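Subject: Re: [members-list] New liaison model for affiliate companies
Date: 18/05/2021

> Hello all,
>
> As mentioned on the last call, the Industry Affiliates office is moving to
> a single liaison model from June. Each member company will have one named
> contact who handles site visits, faculty introductions, student recruiting
> and the renewal paperwork. Our pilot with Baumgart and Nesura went very
> well and both reported that they felt "better connected" to the institute.
>
> Liaisons will carry 19 companies each. We expect this to raise engagement
> across the board and to make room for new members from the logistics and
> packaging sectors.
>
> Comments welcome on this list before the end of the week.
>
> Affiliates office

Comments are welcome, so here are mine. I've been the contact on our end at Usus through two earlier versions of this and I'd like to know what is different about the third.

First, the pilot. Two companies, both of which already had people on campus most weeks. Baumgart has a desk in the building. If you assign a liaison to a firm that is down the hall from the labs, of course they feel connected. I'd be more interested in hearing from Trekcombe, who as far as I can tell from the member page have not sent anyone to a meeting in a long time and still pay the full fee. Were they asked?

Second, 19 companies per liaison. Under the current setup we deal with three people, and each of them knows their own piece. The recruiting person knows which students are graduating. The visits person knows which labs will answer an email. You're proposing to replace that with one person who has to know all of it, for 19 firms in different lines of business. I don't see how the work gets done unless the liaison just forwards our mail to the same three people, in which case we've added a step.

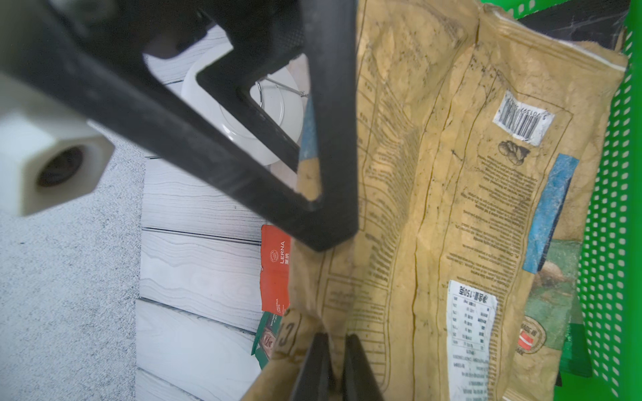 Third, "engagement." The word is in every annual report and I have yet to see it defined. Last year's report counted newsletter opens. It also counted 800 downloads of the research digest, and I know for a fact that a fair share of those were my own team trying to get the PDF to load. If packaging firms are the ones you want to bring in, they're going to ask what a membership gets them on a problem like picking up a creased, grimy kraft-paper bag with two fingers, and newsletter opens won't be much of an answer. They'll want a name, a lab and a date for a visit. So do we.

Fourth, the fee. The renewal form that came with the announcement lists a "coordination charge" of $2000 that was not on the old one. I read the message twice and it isn't mentioned. Is this for the liaison? Is it per year or one time? Our purchasing people will send it straight back without a line of explanation -- they've done it before over a lot less.

I'm not against having one contact. It would be nice to stop retyping the same company profile. But before June I would want three things in writing:

What happens when a liaison leaves. We lost one in the middle of a student project and it took seven weeks to get a reply from anybody.

How long a liaison has to answer a request for a faculty introduction. The current guide says "promptly."

Who decides which firms share a liaison. We compete directly with Nesura in one product area, and I'd rather not have the same person hearing both sets of plans.

If there is a write-up of the pilot beyond the one quote, please post it to the list. I'd also like to see the questions they were asked.

Member contact, Usus

_______________________________________________
members-list mailing list
To unsubscribe, send a blank message with "unsubscribe" in the subject line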